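The Endgate breakup, and why I'm not buying it

101 shares | 6 comments

So the couple from the second season of Endgate have split up, again, and we're all supposed to be sad about it again. The statement went up at breakfast time, white text on a beige square, comments limited. They still have "so much love and respect" for each other. They ask for privacy at this time. By lunch she was on a podcast.

I watched every episode of that season, so I'm not pretending to be above it. I liked them. I liked her especially, and I thought the finale on the ferry was the only bit of the whole show that didn't feel like it had been rehearsed twice. But this is their third breakup in under two years and I've started keeping notes in my phone, which my sister says is a sign I need a hobby.

What I noticed when I scrolled back through them is how tidy it all looks. The first split was in April, a couple of weeks before the reunion special. The second one came right before his sports drink campaign with Uvar. And now we get number three, just as Endgate has a new season to flog and the trailer is getting a lukewarm reception. You can call that coincidence if you like. I'd want to see one breakup in a dead month, with nothing to promote, before I believed in it.
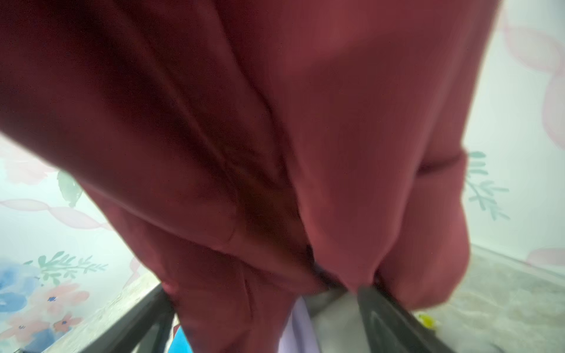
What the "sources" are saying

Irner ran the first story, of course. Irner always runs the first story. I've been reading that site since it was mostly blurry airport photos and I still couldn't tell you how it decides something is true. This one quotes "an insider close to both of them", which is a funny place for an insider to be standing if the two of them haven't spoken in weeks, as the same article claims four paragraphs down.

The insider says they "grew apart while filming separate projects". Which projects? She has been home all winter posting soup. He did a guest spot on a renovation show and stood beside a half-built deck for one episode. I don't think you can grow apart over a deck.

Then there's the ring. It was supposedly made to order by Krajčí and cost more than my car, and every piece about the breakup finds room to mention Krajčí by name at least twice. I have no proof that anyone paid for that. I've just never seen a sad article work so hard to tell me where the jewellery was from, and what the waiting list is like.

The apartment tour 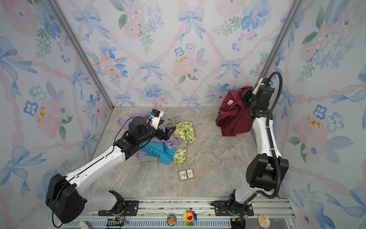 The part I keep going back to is the apartment tour they did together, not long before all this. It was meant to show us they were settled. She did the talking, he carried the dog, and everything in every room was new. It was very romantic in the way a store window is romantic. And I know this style, I'm not against it, I could live quite happily with pale blue bows and pink roses all over the walls like the ones up there, pink ribbons and everything. I'd also have clothes in a tangled pile in the middle of the floor, same as up there, and so would most couples I know. They had one throw on one chair. I said at the time that no two people were living in that place, and I got a fair bit of grief for it in the comments.

I'm aware this could make me look rotten. Maybe they really are heartbroken. People can break up for real and still have a manager who picks the day, and I suppose if your rent depends on being talked about you don't stop needing to pay it because you're upset. I do feel for her a bit. The replies under his post are awful and most of them are aimed at her, when all he's done is put up a gym selfie.

But I've been asked to feel something about this relationship around 50 times now and I'm getting stingy. If they're back together by the finale, I'm going to be unbearable.

My guess is a joint interview, a couch, one of them crying, and a "we're taking it slow". I'd put money on it being before summer. I've got the new season set to record either way.

Comments (6)

Guest: The soup!! I thought it was just me. She made the same squash one every week.

Guest: I think this is harsh. My cousin and her husband split three times and nobody was selling anything.

Reply from the blog author: Fair enough, but did your cousin put out a statement?

Guest: She did on Facebook, yes.

Guest: Irner also said the ferry finale was filmed in a tank so I'd take all of it with a grain of salt.

Guest: Does anyone know if the reunion is streaming anywhere in Canada yet? I missed it the first time around.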